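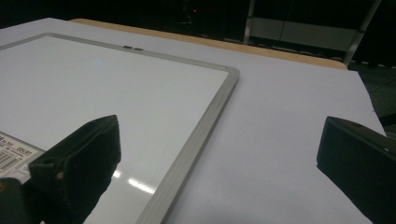 Benedikt Böttcher wrote back the same evening that we had the wrong question. Don't ask why people skip breakfast, he said, ask when the cafeteria line starts moving. So we changed the whole project in week two. Glad we did, mostly.

New question: does a longer line at the Hedine dining hall make students skip eating before their first class?

Method. Paper survey, one page, six questions. Handed out by the Poris Street doors from 7:15 until the first bell, all through one week in May. We left out the teachers' table. 200 sheets printed, 118 came back filled in. Three of those had no answer for question 4 so they are in the totals but not in the table for that question (table is in the appendix, sorry about the font).

Results. 39 students said they skipped breakfast that morning. Most common reason was the line. Second was "not hungry," then bus was late. We thought money would be higher up. It wasn't, but maybe people don't like writing that down on a sheet they hand to a classmate.

Students who got there before 7:30 nearly all ate. After 7:40 it drops off a lot. The hot counter is the slow one. Toast and fruit go fast but you have to stand in the same line to get to them, wich was the complaint we heard most, in the comments box and out loud.
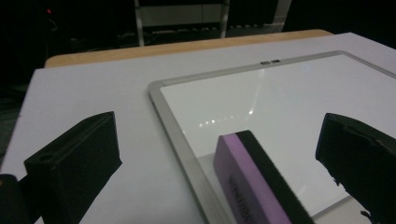

One comment said just open the second register. We asked the kitchen and they said it is only staffed at lunch. Lunch is 418 meals on a normal day, breakfast is much less, so the hours go there. Makes sense from their side.

Problems with the survey. Everyone we asked was already at the door, so kids who sleep in and go straight to class got missed completely. Big hole. Also question 2 and question 5 are almost the same question, and some people answered them differently. We kept both.

Also the rain. Two mornings it poured and the line was inside the hallway and looked longer than it was. Didn't correct for this, ran out of time.

What we'd suggest: a cold cart by the doors with fruit, toast, milk, swipe and go. Try it for one month. Then do the survey again but in first period so late kids get counted to.

Work split: survey and handing out, Tawhiri group. Typing in and charts, Zindero group. Writing, both, mostly the night before.

Hedine Student Projects | Contact the project office | Copyright Hedine | Back to top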